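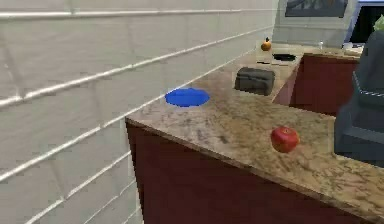

Tamara Munteanu asked on the tracker whether the kitchen episodes can be used without the door ones, and they can, separate index files, same loader.

Stidarix: simulated household episodes, data card

Made for the Keson policy experiments. All sim, no real robot data in here. Kitchen counters with fruit and small stuff on them, plus doors with lever handles.

What's in it
1,170 episodes total
234 held out for test, don't train on these please
3 camera streams per episode
30 frames per second

Each episode has joint states, gripper command, object poses and one line of text instruction. Poses are ground truth from the sim, so strip them if you want a vision only baseline. Units are meters and radians evrywhere.

What we tested
Does randomizing camera pose during training help when the test camera moves? Short version, it helps a lot on counter pick and hardly at all on doors. Full tables are in the results folder. Lighting randomization was on for both arms of the comparison so don't read anything into that.

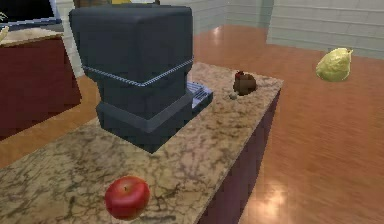
Faisal Pirzada thinks the counter pick gain is mostly depth cues and would like to see it rerun with shadows off. Fair. Config is there (shadows_off), run isnt finished.

Known problems
Shiny floors. Reflections confuse the segmentation masks in some of the door episodes.
Contact on small round objects is jittery, grasp labels can flip for a few frames.
Instruction text was written by two people and the style drifts. Rodica is cleaning it up.
Timestamps in the June batch start at 1 instead of 0. Loader handles it, your own script won't.
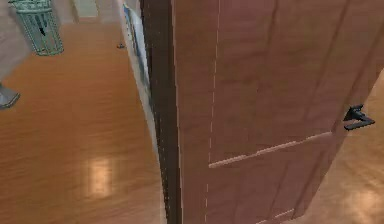 Does a door episode count as a success if the handle turns but the door stays shut?
It's a failure, the hinge angle has to pass the threshold set in the task file.

Contact: Costel Ghiță for the loader, Radu Jitaru for everything else. Put the split name in the subject line.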